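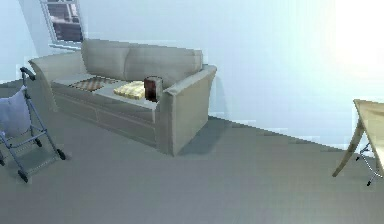 Two-seat sofa, light grey-beige, with the checkered board on the seat. Rendered.

Sep 28, 2022
Upholstery bench, Kornby fabric trial

Picked up the rub testing on the Kornby swatches again. Machine was set at the light load all morning. Swatch 1 (plain weave) went 1,000 cycles with no broken yarns and a little fuzz at the center. Swatch 2 (the twill) pilled early. I pulled it at cycle 123 to shave it and put it back, then realized I should have left it alone, so that run doesn't count. Need to cut a new piece.

The felt backing under the holder is getting thin on one side. Swapped it before swatch 3. If anyone reruns last week's numbers, use the new felt, the old one is in the scrap bin.

Stain notes, coffee with milk, blotted after five minutes:
Swatch 1 — faint ring, gone with plain water.
Swatch 3 — ring stayed. Cillix cleaner took most of it out but left the nap stiff. Brushed it, still stiff after lunch.
Haven't tried Cillix on the twill yet.

Foam: the Shojaei samples came in, all cut to the wrong depth. We asked for 49 cm and they sent 32. Fine for compression tests, no use for a seat cushion. Emailed them and kept the packing slip in the tray by the door. Pressed one sample under the plate overnight and it came back almost to full height, better than what we have now. Want to see the same thing after a week before saying anything to Cloltus.

Cloltus also asked again about zippers on the back cushions. My view is put them on the bottom edge, the side placement puckers the corner every time I sew it. Made one each way so they can look for themselves. The side one is on the shelf, ugly seam facing out.

Sewing machine is skipping on the double welt. Changed the needle to an 18, better, still skips when I go slow over the join. Timing might be off. Don't use it for final covers until it has been looked at.

Next:
— recut twill, full run, no shaving
— Cillix on twill
— week-long foam press, start tomorrow
— order welt cord, we're down to the end of the roll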